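Small Laundry Drying Set, Black Rack with Basket and Peg Tray
Prondine Home Goods, item 279

The set is made for hand towels, face cloths and children's things, which always get lost on a big rack. It has one black metal rack, one white plastic basket with openings in the sides, wire hangers, and a small white tray for the clothespins. The rack has a straight bar on the top and a lower crossbar near the floor.
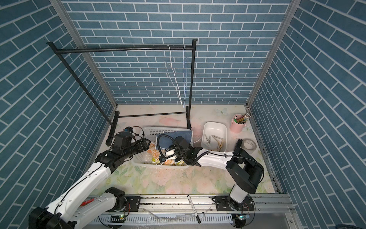

We recommend to put the clothespins in their tray before you start, close to your right hand or left hand as you prefer. Put the hangers on the bar one by one. The hangers are simple wire and can be bent back by hand if they lose their shape in shipping.

For thin towels, clip one corner near the top of the hanger and let the rest fall down. Wooden and plastic clips both work well on this wire.

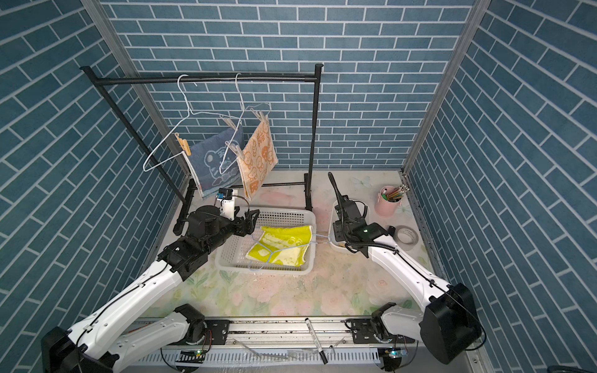 Two towels on the rack, dark blue and cream, each held with one clip.

The basket stays on the floor in front of the rack. Please do not hang the basket itself on the bar. The rack can hold 708 g in total, and the basket weighs 500 g when it is empty.

Hangers come in white or light blue. You can mix the colors in one order, only write it in the order note. Extra hangers are sold under item 2731. 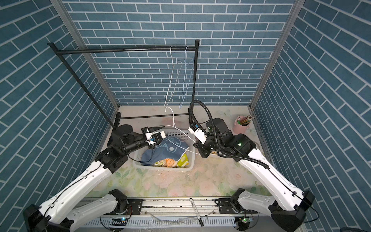
White and light blue hangers, with the slotted basket.

Care: wipe the metal with a soft cloth. Wash the basket with warm water and a little soap. Towels, cloths and stationery are not included.

Questions about delivery to Jirdale or Issa: please write to Wai-kit Kuo at the Prondine shop desk.

Page updated July 29, 2018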